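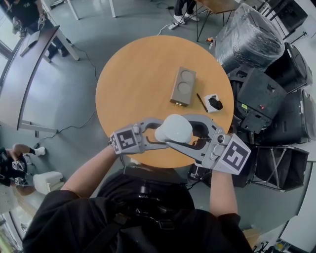 Hand Tools for Teaching Machines

Mandlow's wearable gripper set is offered to laboratories by the seat, with training included

By Jocelyn Javier

Teaching a robot to handle household objects has long required a robot. An operator would sit at a console, guide the arm through a task, and repeat the task until enough recordings had been gathered. The arm was costly, it could be used by one operator at a time, and it could seldom be moved to the places where the task would normally be done.

Mandlow, a supplier of research equipment based in Clelby, is among the firms that have chosen to leave the arm out of the process. Its Essien set consists of two hand-held grippers, a harness, a head camera and a recording unit. The wearer performs the task directly, and the recordings are later used to train a robot fitted with jaws of the same shape.

This magazine was invited to attend a training session at the firm's premises in September. Several participants were at work in the same room, each with grippers in hand, and the exercises were of the plainest sort: pick up an object, pass it between the jaws, set it down. At a round wooden table, one wearer brought both grippers together on a smooth white object and held it just clear of the near edge, with a pen and a small grey block lying within reach for later turns.

The grippers themselves are light grey, with curved jaws that have oval openings cut through them. Mandlow states that the openings reduce weight and allow the head camera a partial view of whatever is being held. Printed black-and-white markers on the housings allow the software to work out where each hand is at any moment. The firm asks that these be kept clean and free of scratches, and replacement markers are supplied with every set.

The harness is worn over ordinary clothing. It is adjusted by the trainer at the first session, and wearers are asked to record their strap settings so that the head camera sits at the same height on each occasion. Two sizes are available. A third, for smaller wearers, has been announced but could not be examined at the time of our visit.

The service is sold in two forms. Under the first, a laboratory leases the equipment and conducts its own recording. Under the second, known as Tollier, Mandlow supplies trained wearers as well, and the customer receives finished recordings that have been checked and labeled. A standard Tollier order consists of 1,000 recordings of a single task. Smaller orders of 800 are accepted from universities.

Rejected recordings are not charged to the customer. The most frequent grounds for rejection, according to the firm's written guidance, are a hand passing out of the camera's view, a marker hidden behind the opposite gripper, and a task begun before the recording unit has signaled that it is ready. The guidance runs to 62 pages and is clearly written, although its index is poor and the section on calibration refers to a menu that has since been renamed.

Training takes seven hours, divided by a midday break. The morning is given to fitting and calibration. In the afternoon, wearers practice on small objects of differing shapes. Rounded items with smooth surfaces are considered the most difficult, and beginners are taught to approach them with both grippers at once, closing slowly from either side. Flat items such as pens are taken up with a single gripper, at an angle to the table.

Our own reservations concern comfort and support. The weight of the grippers is modest at first, but it is carried at the end of the forearm, and laboratories should plan for regular rest periods. The wrist fittings would benefit from additional padding. Technical support is provided during business hours only, and customers in distant time zones may wait until the following morning for a reply.

The software also deserves mention. Recordings can be reviewed immediately after capture, and a wearer may discard a poor attempt without calling on the trainer. Exported files follow a documented format. Notes made during review, however, are not carried over on export, and Mandlow has said that a correction is planned for the next release.

Lease terms are available from Mandlow on request. Laboratories considering Tollier are asked to submit a short written description of the task, together with the dimensions of the objects to be handled.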